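From: Elin Skyrme
To: Sternham share-house list
Subject: Re: white table, going Saturday

Zaid Nassar wrote:
> The big white table is up for grabs. Solid top, wipes clean, basically
> as new. I reckon it would suit Donal's sewing or anyone who works from
> home. First to answer gets it.

"Basically as new" is doing a lot of work there, Zaid. I had a look at the top and there's a long, thin brownish line curving across it. You call it a mark. Is it a scratch or a stain? If it's a stain, has anyone tried bicarb on it? If it's a scratch, no amount of wiping will shift it, and I'd like to know before I lug the thing up 2 flights of stairs.
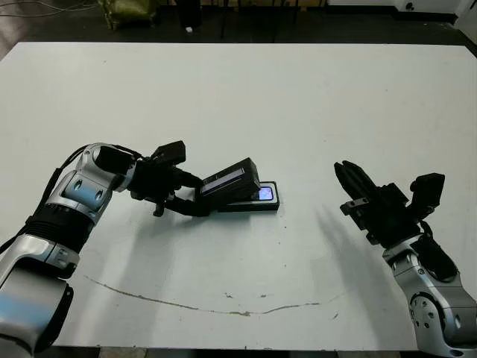 The grey specks don't bother me. Any white top gets scuffed once people start dropping phones and keys on it, and I'd have a cloth over mine most of the time anyway. But Jaqueline took the last "as new" desk off this list and it wobbled from the day she got it home, so forgive me for asking about the legs as well. Do they come off? Are the bolts all there?

I'm not saying no. If Donal doesn't want it I'll come by on Saturday at 4 with a tape measure and some bicarb.

Elin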